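Ticket 811 – wrist cam drops out, gripper overshoots box
Project: Lerkley arm, student robotics club
Opened by: Radu Bălan
Assigned: Gheorghița Oprea
Status: open
3 comments · 0 shares

Problem
Pick task on the desk. Arm goes to the box fine at slow speed. At speed 100 it overshoots, the detector loses the box and the run aborts with "no target". Happens most runs, not all. Need this working before the July demo.

Tried so far
1. Restarted the Vendau node. No change.
2. Recalibrated the hand-eye transform, twice. Offset is better but still aborts.
3. Swapped USB cable for the short one. Dropouts gone from the log, so that was a seperate problem. Leave the short one on.
4. Speed down to 60 – picks OK. Back up to 70 – OK mostly. 100 fails again.
5. Checked gripper open/close by hand from the console. Fine.

Comment – Gheorghița
Sounds like blur to me, not calibration. What's the exposure set to? Also please save a frame during the fast move, can't tell anything from the log alone.

Comment – Radu
Exposure was on auto. Frame from speed 100, fingers open, box still ahead of them. Can't read any of the print on the box, drawer unit on the right is smeared too. Detector score on this one was under threshold.
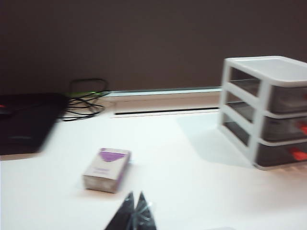 Next steps
- lock exposure, shorter, gain up a bit
- add a stop before the detect call, then grab the frame
- stay at 70 untill that's in
- tidy the cables behind the box, want less clutter for the detector
- rerun with the same start pose, post log here

Comment – Gheorghița
OK do the stop first, it's one line in the Esari script. Keep ticket open till the rerun.

Like (2) · Share (0)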